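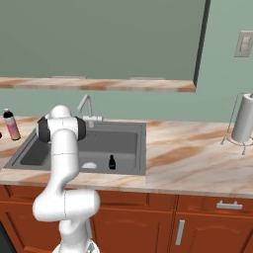 Lolholm Shared Workshop
Rehearsing a Bottle Pickup in Simulation

Complete this exercise before running the Salazar arm on the bench.

Step 1. Load the Grorora kitchen file and set the wrist camera to 60 degrees. Bring the open gripper up to the counter edge.

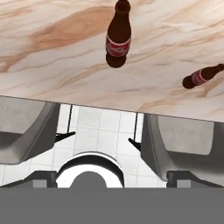 Step 2. Close on one bottle
Lower the closing force to 21 percent. Both pads must meet the glass. Lift clear of the table and hold.

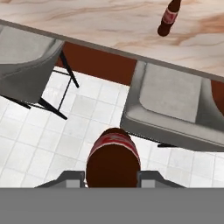
CARRYING

Move at low speed and keep the bottle over open floor. Save the path as program 514.

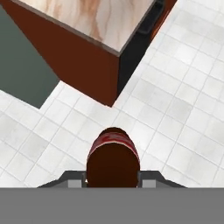 Wrist view beside the island, bottle or can between the pads.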